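How a Robot Learns to Pour You a Drink

Reading time: 2 minutes

You probably learned to get yourself a drink when you were very small. You probably also spilled it. Robots are at that stage now, except that they cost more and don't cry about the carpet.

At the Fumau lab in Lukthorpe, a researcher named Stojan Kos wants to know how robots learn jobs that need two hands. One of his test jobs is a drinks dispenser with a tap. One hand works the lever. The other has to be ready for the glass. Easy for you, but a robot has no idea what a tap is, or why anyone would want one.

So the team doesn't explain it. They show it. A person steers the robot's arms through the whole job while a computer saves what the cameras see and how every joint moves. One full go is called a demonstration. Then they do it again, with the glass in a slightly different spot, and again, until the person steering would really like some lunch.
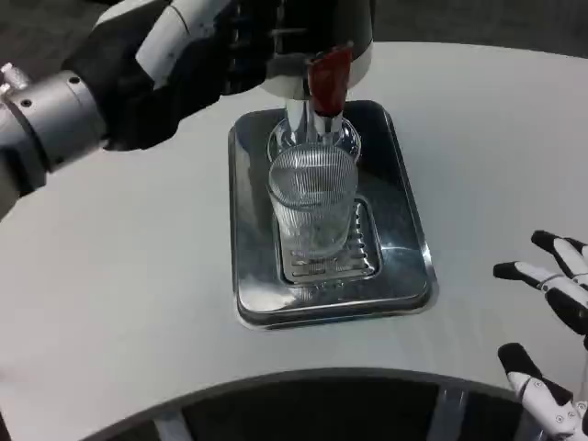 After all that, a computer program studies the demonstrations and looks for patterns. When the lever looks like this, the fingers usually go there. Scientists call it imitation learning, which is a grand name for copying. (Please don't try the grand name on your teacher.)

Does more copying help? Kos tested it. He trained one program on 122 demonstrations and another on 241. Then each one got 197 tries at the tap. The first managed 122 good pours, an odd coincidence that made everyone check the numbers twice. The second managed all but six.

The misses were interesting too. Most came when the glass stood farther to one side than it ever had in the lessons. The robot had never seen a glass there, so it pulled the lever and hoped for the best. You may know somebody who does homework this way.

Next, the team wants to try different glasses, including a very tall one that Kos says he already dislikes.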